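Moswood Begins Second Round of Grasping Data Collection for Huro

Ondton, March 22, 2022 — Moswood today announced the start of a second collection round for Huro, its learning system for picking mixed small items with a multi-fingered hand. The new round will add 1,000 recorded grasp attempts to the training set. The first round closed in February.

Each attempt is recorded from the approach of the arm to the release of the object. Joint positions, finger commands and images from a fixed camera are stored together under one time base. Failed attempts are kept and labeled as such.

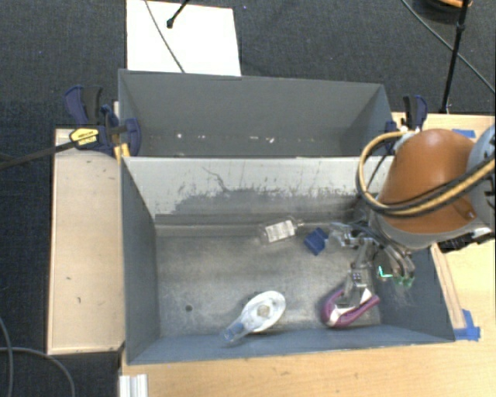
Robot arm and multi-fingered hand at the front bin, with four objects in the bin.

The object set for this round has 80 items, including bottles, blocks and curved or looped parts that can be held in more than one way. Transparent items are included — the first round held too few of them for useful training.

Operators change the bin contents after every 5 attempts. Objects are left as they fall, and no fixed layout is used.

"The first model did well on boxes and poorly on thin handles," said Malte Ackermann, head of data collection at Moswood. "We are recording more of the cases it got wrong."

Collection will run for 3 weeks. The records will then be converted to the Zoubi format used by Moswood's training software.

Press contact: Moswood Press Office, Ondton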